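**Pepsi in the bottom drawer: does it really stay fizzy?**

**plekex80:** My brother-in-law swears by storing opened soda in the pull-out drawer. I have doubts.

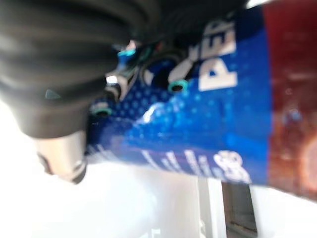

*Pepsi, blue label.*

**todelcombe:** Cold is cold. A tight cap matters more than which shelf it's on.

**MKumarasinghe:** Disagree. My door shelf gets opened 80 times a day and the soda is flat by night.

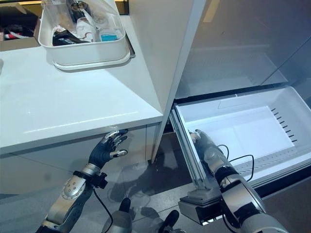 The drawer gets left alone, so I'd pick it any time.

**plekex80:** Left alone until somebody wants a carrot. And do you lay it down or stand it up?

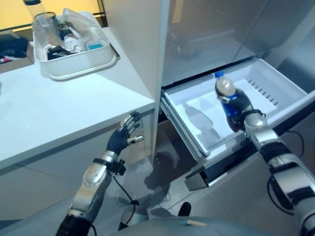

I stand mine up. Lying down it leaked on me, 3 bottles out of 8.

**todelcombe:** Then buy smaller bottles. Drawer's for vegetables.
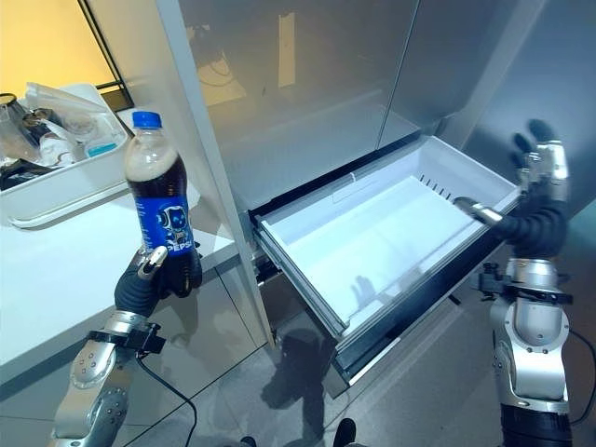 *Bottle out, drawer empty.*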